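Sorting Parts From Retired Desktops Before Storage

Parts pulled from retired desktops should be logged before they reach a shelf. The method below uses one sheet per machine and one bin per part type. Set up the sheet with columns for asset tag, part, slot, test result and bin number.
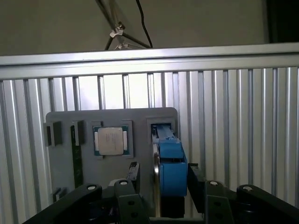
Bin labels go on before any case is opened. Use the part type first, then the bin number, in block letters. Small parts need individual pockets. A plate with recesses, like the grey 3D-printed one with a processor and a green circuit board strip in it, keeps them apart until they are logged. Bag memory in antistatic sleeves, two modules at most per sleeve.

Unplug the machine, hold the power button for 5 seconds, then remove the side panel. Copy the asset tag to the sheet at this point. 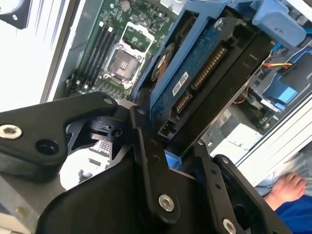
Open desktop case.

Record the power supply rating from its label. Units with no readable rating go to bin 9 and are not reissued. Note the board maker on the same line.

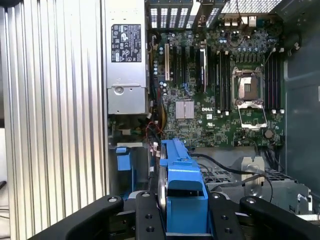
Power supply label and Dell motherboard.

Enter drives by serial number. A drive with over 978 reallocated sectors is marked SCRAP; one below that is wiped and retested. Sheets with a blank result column are returned to whoever signed them.
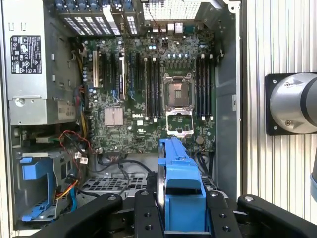

File completed sheets by asset tag. The Truvard template sorts on column A, so leading zeros must be kept. Format the column as text before typing.

Revised in March by Abbas Soltani, Nostthorpe depot.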